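Hamel offers robot cell for taking apart old desktop PCs

Print this article | E-mail this article

Hamel, the automation integrator, has started taking orders for a two-arm robot cell meant for shops that take apart used desktop computers. The product is called Cerov and is sold as a kit: two arms, a metal worktable, a set of holders and the software that runs it all.

The company is aiming at refurbishers and recyclers that handle mixed lots of office machines. Most of these shops still do the job by hand, with a screwdriver and a row of bins. Hamel says the kit is meant for the middle of that job, after a person has opened the case and before the bare metal goes to scrap.

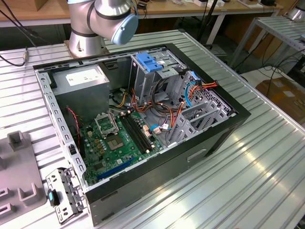 A desktop tower on the Cerov worktable with the side panel off. The CPU socket is empty.

Hugo Mallet, product lead for Cerov, said the hard part of the work is the wiring. Screws are in known places once the software has matched the case to its list, he said, but cables lie wherever the last person left them.

"A drive cage is a drive cage," Mallet said. "You find it, you find the latch, you are most of the way there. Then there's a power lead lying across it, and it's different in every machine. We spent more time on cables than on everything else put together."

The case list covers 76 models at launch, nearly all of them business towers. Small form factor machines and laptops are not supported. A shop can add its own models, and Mallet said a new one takes an operator most of a morning to set up. Updates to the list are free for the first year and by subscription after that.

Cerov works on one computer at a time. An operator lays the tower on its side, takes off the panel and picks the model on a screen. The software then goes through its steps in order and stops if it can't find a part or if a cable doesn't come free within the pull limit the shop has set. The operator can clear the problem by hand and tell it to go on, or skip the step.
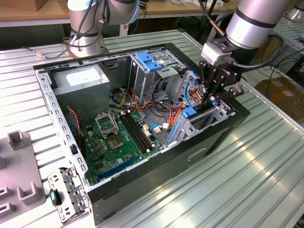 Hamel ran a trial of the kit with Nirico, a refurbisher that buys retired machines from schools and offices. Over the trial the cell was given 831 towers. Nirico has not released its full results, but the company told us that stops were more common than it had hoped in the first weeks and that most of them came from data cables with locking clips. It has since ordered one kit and plans to put it into daily use in August.

Hamel would not give a list price and said quotes depend on the table size and the choice of grippers. Delivery is 19 weeks from order. Training is two days on site and is included. Buyers have to supply their own air and power and are responsible for the safety check of the finished cell, including any fencing or scanners.

Memory modules and processors are left for people to remove in this version – Mallet said the company did not want to promise anything on parts with resale value until it had more hours behind it. Hard drives are handled, but wiping or shredding them is up to the shop.
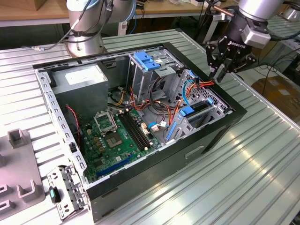

Two arms over an open tower. The one on the right has a Robotiq two-finger gripper.

The only other kit we know of in this price class is the Hilard bench unit, which uses a single arm and is sold mainly for laptops. Hamel said it has no plans for a single-arm Cerov.

Print this article | E-mail this article

Reader comments (4)

benchtech: 19 weeks is a long wait. We process a lot of mixed towers and half of them are home builds with zip ties all over. I don't see anything in here about cutting ties. Does it do that or does my guy still have to?

Oakley R.: Would like to see time per unit. They give the number of machines in the trial but not how long each one took. That's the number I'd take to my boss.

scrapline: We looked at the Hilard last year and passed because it was laptops only. Towers are most of what comes in our door, so I'll be asking for a quote. The yearly fee for the model list bothers me a little.

benchtech: @scrapline please post what they tell you on the price if you're allowed to.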